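"The border is quiet, but it is not closed"

3 February 2019

The researcher came to our office in Lirnberg directly from the train, with one small bag and a folder of maps. She has spent the last two years studying the crossing at Avine, where two neighboring governments disagree about customs, water and the return of people who left during the fighting. She asked that we do not print her name, as she still travels there.

I asked first whether the agreement signed in September has changed anything on the ground. She thought for a moment. "For trucks, yes. For families, very little. A truck with cement can pass in one morning. A grandmother who wants to see her sister must bring five documents, and one of them is given only in the capital."

According to her, this difference is a choice. The government on the eastern side needs the income from trade, and the western side needs the road. The return of residents is a harder question, because it touches land and the local vote. "They took the easy chapter and they signed it," she said. "The difficult chapter they gave to a working group. The working group has met two times."

The list of people who have asked to return stands at 1,718 names. She has seen it and believes it is too short. Many families did not register, she explained, because the form asks for the date when they left, and they are afraid how this date will be used.

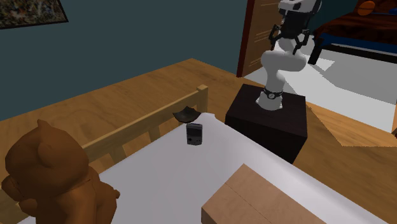 Computer rendering: a white robotic arm on a dark pedestal, near the end of a bed.

We spoke also about the outside powers. In her opinion the foreign ministries pay attention to Avine only when there is shooting, and then they send envoys who stay for one night. "I do not blame the envoys. They are tired people with a long list of countries. But the local commanders have learned this. They know how long they must wait until the visitor goes home."

The Ulton Institute, where she works, has proposed a permanent civilian office at the crossing, with staff from both sides. The Ndlovu report, published last year, had a similar idea but wanted the office to be run from abroad. She is against this. "If the office is foreign, each side will complain to it about the other. If it is their own office, they must at least share the heating bill."

Does she expect new fighting this spring? She did not want to say yes or no. The commanders are not preparing for it, as far as she can see, and the harvest was good. On the other hand, elections are coming in the east, and the candidates have begun to use the old words about the lost villages.

"I listen to the radio there more than I read the statements," she said. "When the songs change, I call my colleagues."

She goes back to Avine at the end of the month.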